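Coltetby Household Center to Open Dish and Kitchenware Room to Residents

COLTETBY. The Coltetby Household Center announced today that its new dish and kitchenware room will open to residents in October, following a year of planning with the housing association Doltbridge Homes. The room will allow people who are setting up a first home, or moving to a smaller one, to borrow or keep everyday kitchen goods at no charge.

The room occupies the former reading room on the ground floor of the Keskin Building. It has been fitted with open shelving, two deep sinks, a long sorting counter and a separate area where washed items are set out before they are put back on the shelves. Donated goods will be received at the side entrance on Skindness Road and will pass through washing, drying, checking and packing before they are offered to households.

"A plate and a pan are small things until a family has neither," said Huia Treloar, director of the Center. "We have had requests for kitchenware every week for years and we have answered them from a cupboard under the stairs. The new room lets us do this work properly."

During a trial period, the Center prepared kitchen sets for 98 households referred by Doltbridge Homes. Each set was packed in a single cardboard box and included plates, bowls, mugs, cutlery, one saucepan and one frying pan. Larger households received a second box. The trial also showed that drying, and not washing, was the slowest part of the work, and the layout of the counter was changed as a result. Wire racks now stand directly on the work surface, with boxes kept beside them.

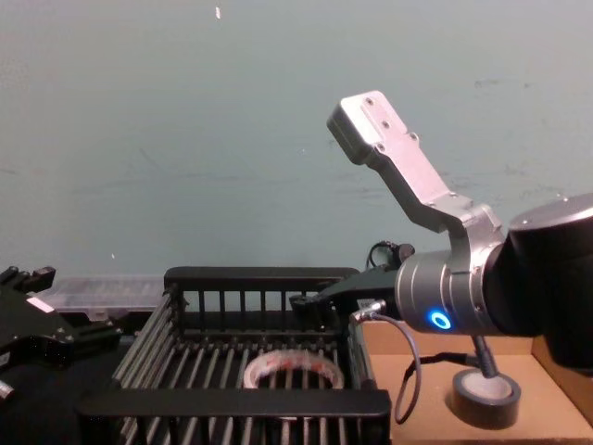
Page last changed: 26 Jan 2024

The black wire rack shown has a floor of closely spaced rods and a back wall of upright bars, and a cardboard box stands at its right side. Racks of this general kind, similar to those used for drying dishes at home, were preferred to solid trays in the trial. They are easy to lift, they can be rinsed in the sink, and they suit plates as well as pan lids.

Libor Zeman, who manages donations for the Center, said the order of work on the counter had been settled by the people who use it. "We moved the racks several times. In the first layout everyone had to carry wet plates past the boxes, and we lost a fair number of boxes that way. Now the dry items go sideways into the box and the wet ones never cross over."

Doltbridge Homes has agreed to meet the cost of shelving, racks and packing materials for the first 3 years of operation. The Center will be responsible for staffing and for the safe storage of donated goods. Both parties will review the arrangement at the end of each year.

Donations

The Center is now accepting plates, bowls, mugs, drinking glasses, cutlery, saucepans, frying pans, baking dishes, dish racks and kitchen utensils in good condition. Items should be clean and should be wrapped in paper if they are likely to break. The Center is not able to accept electrical appliances, sharp knives without a cover, chipped or cracked dishes, or nonstick pans with a worn surface.

Clean cardboard boxes with intact bases are also welcome. Boxes should be small enough for one person to carry when full.

Donations may be brought to the side entrance on weekday mornings. Large donations, including those from cafes, schools and offices that are closing or refitting a kitchen, should be arranged with the Center in advance.

Applying for a kitchen set

Residents of Coltetby may apply in person at the front desk or through their housing officer. Applicants will be asked for the number of people in the household and for any items they already have. Proof of income is not required. Sets will be ready for collection within 2 working days in most cases, and delivery can be arranged for residents who are unable to collect.

About the Coltetby Household Center

The Coltetby Household Center provides furniture, bedding and household goods to residents of Coltetby and the surrounding district. It has 39 staff members and is governed by a local board.

Media inquiries should be addressed to the office of the director, Coltetby Household Center, Keskin Building, Skindness Road, Coltetby. Interviews with Huia Treloar and Libor Zeman are available on request.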